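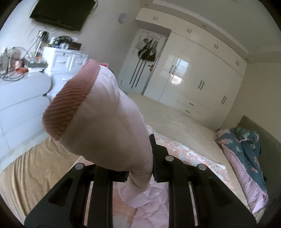 Keeping warm in old houses - talk notes, Monday group

Start on time even if people still getting tea. 40 mins incl. questions. Water on the table. Glasses!!

OPENING

Hello, thanks for having me. Keegan McPhee, live at Plerkmont, the end house past the chapel, the one with the bad gutter. Not a builder. Not a historian either. Have been cold in the same house for a long time and have read a lot about it.

Hands up: who has a room they don't go in from December on? (wait. Always more than you think.) Who has a coat they wear indoors?

Say what the talk is: how people kept warm in houses like ours before radiators, what still works, what I tried and gave up on. Not going to sell anybody a boiler.

1. THE HOUSE

Plerkmont has 1742 over the door. Date stone. Might be the date of the house, might be the date somebody got married or put a new front on it, people did that. Cerkmont down the lane is older in my view but has no stone so I can't prove it and they don't thank me for raising it.

Thick walls. Everyone says ooh thick walls, must be cosy. No. Thick walls are slow. Takes days to warm them, then they stay warm a while, then you go away for a weekend and come home to a cave. 

Story of first winter. Moved in with two fan heaters and an electric blanket. Milk froze on the kitchen windowsill, inside. Mother came to stay, left after one night, said nothing, sent a hot water bottle in the post. (pause for laugh, if no laugh carry on)

Point to make: they weren't trying to heat the house. They heated a person, or a chair, or a bed. We try to heat all the air upstairs and down and then it goes up the chimney.

2. HEATING THE PERSON

Bed first. Curtains round the bed. Not for show, or not only. A small room inside the big room, your own breath warms it. I hung a pair of old lined curtains off the ceiling beam, took an afternoon. Looked daft. Slept well. Still up.

Warming pans - copper or brass, long handle, embers in. You had to keep it moving or scorch the sheets. Then stone bottles, then rubber ones. Bring own stone bottle, pass it round, it's HEAVY, warn the front row.

Night caps. Lose the shame. Bald men in the room know what I mean.

Settles - high backed bench by the fire. High back keeps the draught off your neck, so front of you roasts and back of you at least isn't in the wind. Wing chair does the same job, that's why it has wings. People never know this one, go slowly.

Feet. Floor is the coldest place in the room, cold air sits there. Old answer: get them off the floor. Foot stools, foot warmers - little box with holes in the top and a pot of embers in it, taken to church by those who had one. Rushes or straw down on stone. Rag rugs later. Two pairs of socks is fine but only if the shoe or slipper is big enough, if it's tight it's colder than one pair. Worth saying twice, most people have it wrong.

Anyone with bad circulation or can't feel their feet well: no hot water bottle straight on the skin. Say this properly, don't gabble it. Old rubber bottles too, there's a date mark on most of them, look it up when you get in, and if the rubber's cracked bin it.

3. DRAUGHTS

Biggest section, don't rush. Have rushed it every time so far.

Find them first. Windy evening, damp back of the hand, go round the door frames and windows and skirting. Better than a candle, you won't set fire to the curtains. I found 7 bad ones at Plerkmont in one evening. Worst was the letterbox. Second worst was the loft hatch, which I'd walked under for years.

Then in this order:

Loft hatch. Strip of foam round the edge. Cheap.
Letterbox. Brush or a flap inside. 
Floorboards. Papier mache in the gaps if you've got patience, I haven't, used strips of felt pushed in with a butter knife. Some have come up again.
Doors. Heavy curtain on a pole, long enough to touch the floor. Sausage along the bottom. Mine's a trouser leg full of rice. Mice found it. Use sand or old tights.
Chimney. If you don't use it, stop it up but not airtight, leave it able to breathe a bit or you get damp on the breast. If you DO use it do not stop it up, obviously, and take the thing out before you light a fire. I tie a red ribbon on mine so it hangs down in the grate.

Big warning: don't seal everything. These houses need some air through them. Seal it all up and you get black mould behind the wardrobe by Febuary. Never ever block a vent in a room with a stove or gas fire or boiler. Carbon monoxide alarm. Put hand up if you've got one. Put hand up if you've pressed the button this year. (fewer hands)

Shutters. If you've got them, use them. Mine at Plerkmont had been painted shut for who knows how long. Got them open with a scraper and a lot of bad language. Shut at dusk. Made more difference than anything else I did and cost me one tin of filler.

Thick curtains next best. Don't drape them over the radiator! You're heating the window.

4. WHAT DIDN'T WORK

Be fair, say these.

- Foil behind the radiators. Might do something. Couldn't tell. Fell off.
- Candle under a flower pot. Seen it everywhere. A candle's heat is a candle's heat, pot or no pot, and you've now got a very hot pot on the coffee table. Please don't.
- Sheepskin on the stone floor. Lovely till it got damp underneath. Smelled like a wet dog for weeks.
- Bricks in the oven for the bed. Works! But wrapped it badly and burnt a pillowcase. Wouldn't do it again.
- The hay box. Meant for cooking in, not for heat, but somebody always asks. Good for porridge. Takes up half the kitchen.

5. ULLUM

Only if time. If it's past quarter to skip to 6.

Farmhouse at Ullum, let me look round it last winter. Family lives in one room from the first frosts. Table, stove, two armchairs, a bed in the alcove with a door on it like a cupboard. The rest of the house is shut and they go through it in coats. Sounded grim to me before I went. Walked in and took my jumper off. Old boy said his gran had eleven rooms and only ever remembered the one.

What they do: everything warm backs on to everything else warm. Stove on the inside wall not the outside one. Bed shares the wall with the stove. Washing dries on a rack over it with the window open a crack, he was firm about the crack.

Compare with Plerkmont where some genius put the only fireplace upstairs on the north gable.

Russo - the stove man, did the flue at Ullum and mine as well. His rule is dry wood or don't bother. Two summers under cover for oak. Knock two bits together, should ring, a thud means it's wet. Bring the two bits of wood. DO THE KNOCK. Goes down well. Sweep it every year, more if you burn all winter.

6. WHAT I'D DO WITH ALMOST NO MONEY

Slow down here, people write this bit down.

One room. Pick the smallest one that gets sun, not the nicest one.
Curtain on the door of it.
Chair away from the outside wall, even a foot or two.
Something under the feet, something over the knees.
Shut the curtains before it's dark. Not when you notice it's dark.
Hot drink in a flask next to you so you're not up and down letting the heat out.
Get up and move once an hour. Sitting still is what gets you.

And don't be brave. If you're old or ill or have a baby in the house put the heating ON. Old houses full of old methods were also full of people with dreadful chests. I don't want anyone going home and switching the boiler off on my account. Leaflets on help with bills are on the side table by the door, take one for next door as well.

QUESTIONS

Likely ones:

Double glazing in an old house? Depends if listed, ask before you do anything. Secondary glazing inside is often allowed and can come out again. Mine's plastic sheet on magnets, not pretty.

Insulating stone walls from inside? Can be done, can go badly wrong with damp. Get somebody who knows lime. Not me.

Low heating all day or on and off? Have been shouted at by both sides. Try each for a week, read the meter, keep a note. My house, on and off wins. Yours might not.

Does the dog count? Yes.

Thank whoever did the tea. Get stone bottle BACK, left it behind last time and had to drive over for it. Wood too. Raffle's straight after so clear the table quick.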